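Stumus fingers vs the Flilau gripper, anyone run both?

Posted in: Arms & End Effectors
Apr 22, 2021

gumboot_torque wrote:
G'day all. I've got two arms on the one bench and I'm tossing up whether to put the same gripper on both or keep them mismatched. Left one has the skinny Stumus fingers, right one has the Flilau. The job is tidying: pick up rubbish, put it in the bin, leave the good stuff alone. Keen to hear from anyone who's lived with either for a while.

parallax_pete wrote:
Flilau, no contest. I had Stumus fingers on mine for a year and they flexed every time I went near anything heavier than a biscuit. Save yourself the grief.

nullspace wrote:
Disagree with Pete. They flex if you crank the force up, so don't crank it up! I run mine at 4 newtons and they're lovely on small stuff. What controller are you on?

gumboot_torque wrote:
Mulcahy box for both arms, stock firmware. I did wonder about the force setting, mine's at 7 and I've never touched it.

parallax_pete wrote:
Well there's a bit of your problem. Still wouldn't go back though. Replacement fingers took until August to reach me last time and I had an arm sitting there doing nothing.

drindcombe_dave wrote:
Which bottles are you using? Empty ones are a pain with any gripper, they skate off as soon as you brush them. We put a bit of water in ours at the Drindcombe meetup, felt like cheating but it did the trick.

gumboot_torque wrote:
Ha, I might pinch that. OK, had a proper go at it tonight (348 tries across the two arms, my back is killing me). Small bits go to the left arm and it's much happier now the force is down, so cheers nullspace. The right one gets the water bottle, lying on its side, and I bring it in low beside the bottle before closing.
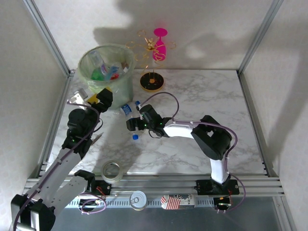 Where it comes unstuck is the cable. If I rotate the wrist too far the loop pulls tight at the elbow and the Mulcahy throws a fault, so I've capped the rotation in software for now. Leaning towards keeping them mismatched.

nullspace wrote:
Give the loop more slack before you cap anything. I added 800 mm to mine and the faults went away.

parallax_pete wrote:
And then it snags on everything on the table. Cap the rotation, I reckon.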